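Grernel kitchen helper arm, trial kit: pre-use safety checklist, with my comments
Checked by Minttu Leinonen, Brullthorpe test kitchen, May

I ran the whole list in the Guvico simulator first, then again on the bench arm. Comments are mine, so grumble at me and not at Grernel!

1. Emergency stop within reach of the operator. OK. The button's a good size, but I'd like it in a brighter colour.

2. Speed limit set before the first move. OK. It ships at 33 per cent and I left it there (fast enough for reheating leftovers, believe me).

3. Wrist joint caps seated and snug. OK on the second go. One needed another quarter turn.

4. Gripper fingers clean, no cracks. OK.

5. Cable slack at full reach. Not OK. It pulls tight at the top shelf, so I've asked for the longer lead.

6. Microwave task: door fully open before the arm goes in. OK. I'm fussy about this one, as a half-open door is the easiest thing in the kitchen to clip. I also want the bowl on the turntable and the fingers kept clear of the underside of the cabinet opening.

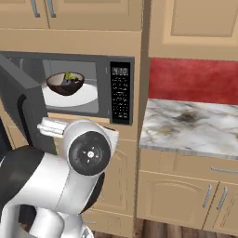 Does the simulator licence come with the trial kit?
The licence is included for the length of the trial, and after that it's $4,000 a year per site, with support on top.

7. Payload check. OK with comments. We stopped at 27 newtons at the fingers, and the warning tone came on well before that. Lovely clear tone, too.

8. Restart after a power cut. OK. The arm stays put until you confirm on the tablet, though the confirm screen takes 23 seconds to load and I did get a bit impatient.

9. Manual on site. Partly. We've got the Abubakari edition, which covers the older wrist. Newer one is on order.

Result: fine for supervised use, items 5 and 9 still open. I'll recheck the cable once the new lead's in.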